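Student Project Report
Safe Working Rules for a Table-Clearing Robot Arm
Submitted 13 Jan 2021

3. Why we wrote our own rules

The Zunance lab already had a one-page safety sheet for the arm, but it was written for stacking blocks. Dishes raise other questions. A plate can chip, food gets on the gripper, and a person is often sitting close to where the arm has to reach. We read the lab sheet and the Diswood kitchen hygiene handout side by side and marked every line that applied to both a machine and a dining table. Most lines applied to only one.

Our draft had three parts: who may stand where, how fast the arm may move, and what gets cleaned and when. The speed rule took the longest. We settled on a limit of 100 mm per second whenever the fingers are lower than the rim of a glass, and 204 mm per second for travel above that height. The operator keeps one hand on the stop button in both cases. 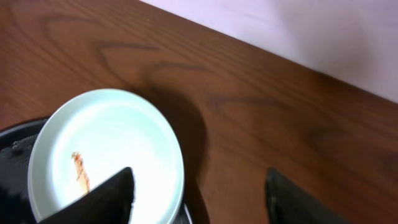 The cleaning rule was easier to agree on but harder to follow. Fingers are wiped after every dish that held food, and the wrist camera is checked for splashes at the same time. In the first set of trials we skipped this step often, mostly when we were short on time. We added a line to the trial log so that a run can't be closed until the wipe is marked – after that it was missed only twice.

4. Results

We logged 168 runs in total. In 87 of them the operator followed every rule in the draft. The rule broken most was the standing distance, and nearly always by the person resetting the table, who stepped in before the arm had parked. The tape line on the floor at Stastwood Hall was too close to the table for this to be comfortable, and we moved it back in March for the second half of the trials.

5. Open points

The draft doesn't say what to do when a dish breaks. It also assumes one operator and one helper, and the Panicker room is small enough that a third person would be inside the line. Both points should be settled before the rules are used by another group.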